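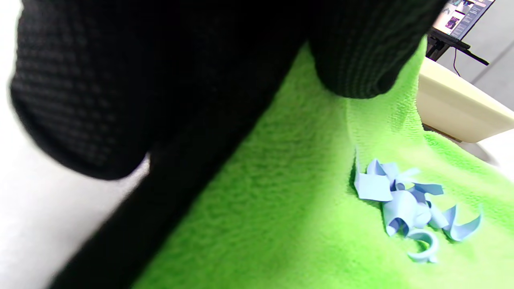 Lorne Grewal has drawn 402 trading cards of minor league indoor soccer players, and he can tell you something about every one of them. When we spoke over the phone he was at his kitchen desk, halfway through a goalkeeper.

"I started because the Stedbridge Monti didn't have any," he said. "I went to my first game in October, bought a program, and asked the guy at the stand where the cards were. He just looked at me! So I went home and made one."

That first card was Marcelino Coutinho, a left-sided defender with a terrific long throw and, in Grewal's version, slightly odd ears. Coutinho signed it anyway and asked for ten more to send to his family. By the end of that season the whole roster was done, plus both coaches and the man who drove the bus.

I asked how he picks a pose, and he was off.
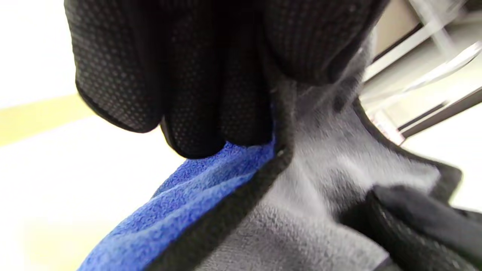

"I keep a notebook at games, and I write down the thing a player does that I'd know from the top row. Anselmo Figueiredo pulls his socks up before every corner kick, every single one, so that's his card. Wagner Aguiar claps twice at the wall. You can't get that from a headshot."

The backs are where he really has fun. There are stats, of course (Figueiredo played 153 games for the club, and Grewal checked them against his own scoresheets), but there's also a line or two about a game he remembers. My favorite is the one describing a 9-8 loss as "the best evening I have ever had while cold."

Attendance that night was 494. He kept the ticket stub.

Printing is done in small runs by Janaína Meireles, who has a shop two streets from the arena and picked the card stock herself. "She talked me out of glossy," Grewal said. "She was so right. You can sign these with any pen you like."

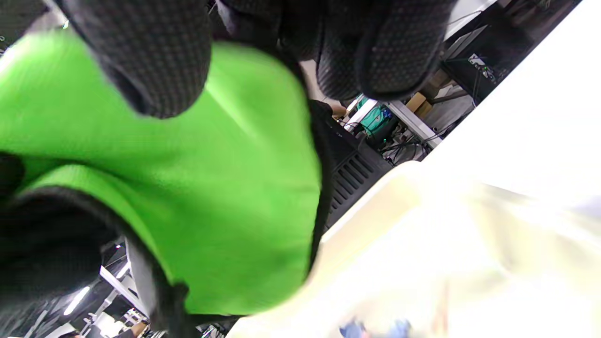
Black grip-dot glove on lime-green fabric.

Next up is a set for the women's side, which he expects to take him until summer, and after that the old Zinuson Cup teams, if he can find enough people who saw them play. He'd love to hear from anyone with programs or scoresheets, however beat up.

Then he had to go. The goalkeeper still needed hands.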